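4.2 Tabletop and storage setting

All sessions used the same low-effort home setup, a table with a cabinet behind it. We wanted to look at what people do with drinks bottles that are opened and not finished, which is a small question but one that keeps coming up in work on household storage. Earlier pilot in the Dendden flat (December) had too much stuff on the table and we dropped it. The Bunik flat was easier to reset between sessions so everything reported below is from there.

Participants got a short written prompt: put the table in order, the way you would before going to bed. No mention of the cabinet. No mention of caps either. Each session ran 10 minutes, with a further 7 for the interview. We kept 80 sessions after removing ones where the prompt was misread or the recording stopped early.

Surface. Light wooden top, wiped down each time. Coasters were round brown cardboard, replaced when they got soft. We had expected coasters to be ignored but they turned out to act as a kind of parking spot, a bottle on a coaster was treated as "still in use" and was often moved last, or left where it was. Several participants said this outright in the interview. See also Section 5.1.

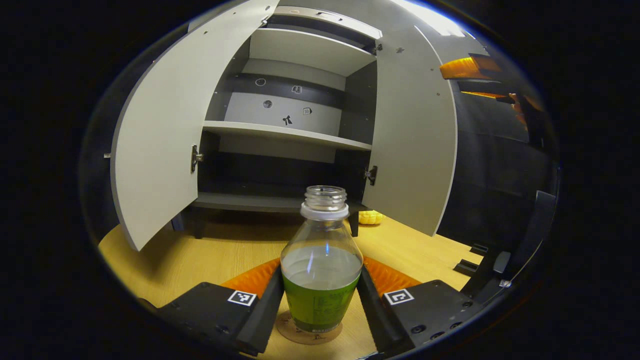 Figure 3. Open bottle on a cardboard coaster, cabinet doors open behind.

Storage. Doors opened before the start of each session, so that opening them would not count as a step. In the pilot people spent time on the doors and this made the timings hard to compare. Shelf choice was coded as upper or lower compartment, and a third code for anything placed on the table again after first being put away. Stickers on the back panel were left in place. We did not code them, although a few participants used them to say where a thing had gone ("next to the round one"), and a follow up might want to take this more seriously then we did.

Bottles. Clear plastic, partly filled, label left on. Capped and uncapped bottles were both used. The uncapped condition is the one we care about here, as a bottle with no cap can't be laid down and most people will not put it on a high shelf if there is another option. Miah scale was used for rating perceived spill risk, given on paper after the session. Fill level was set by eye against a mark on a reference bottle, so small differences between sessions are likely and we don't claim more precision than that.

Coding was done in Flisteo with one pass by the first author and a second pass on 30 sessions by a coder who had not seen the prompt. Disagreements were mostly over when a placement counts as final. Rule we settled on: last location before the participant says they are done, even if the bottle gets touched again afterwards without being lifted. Touches without lifting are logged seperately and come back in the results for the uncapped condition, where they were a lot more common near the end of the session.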